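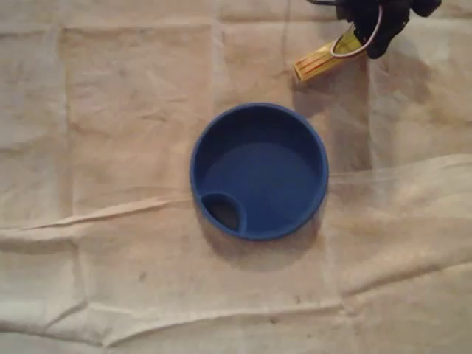 Blue lid on the beige cloth

Lekell Forum > Home Dyeing > Onion skin yellows

ratih_tjoa
08/03/2020
First go at onion skins and I'm hooked! 200 grams of brown skins, simmered and strained, and the cotton came out the most gorgeous gold. Has anyone shifted the colour towards lemon?

harkik_hen
Lovely stuff! Try weld instead. Onion always leans orange for me, whatever I do.

ratih_tjoa
Ooh, I've got weld seed somewhere. My neighbour grows it too.
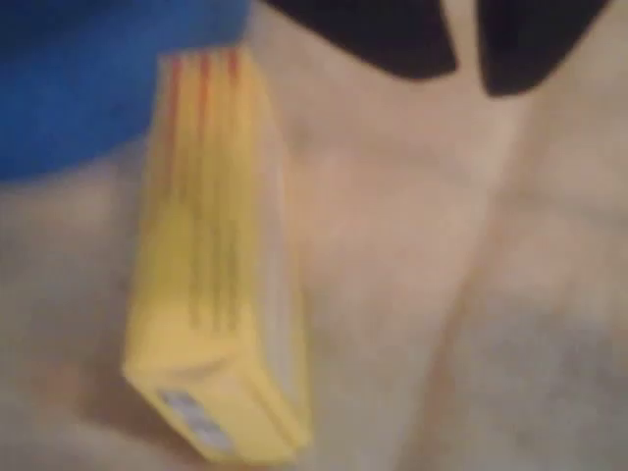
She reckons it needs chalk in the pot, but I've read that it dulls the colour. Any thoughts?

Verschueren12
Chalk brightens weld, it doesn't dull it. Just a pinch, and keep the pot under a simmer.

harkik_hen
Have to disagree there. Our tap water is so hard that chalk did nothing at all. I left it out of my last 2 batches and they're my favourites.

Verschueren12
Fair enough, mine's rainwater.

ratih_tjoa
Right, I'm dyeing five scarves both ways next weekend. Can't wait!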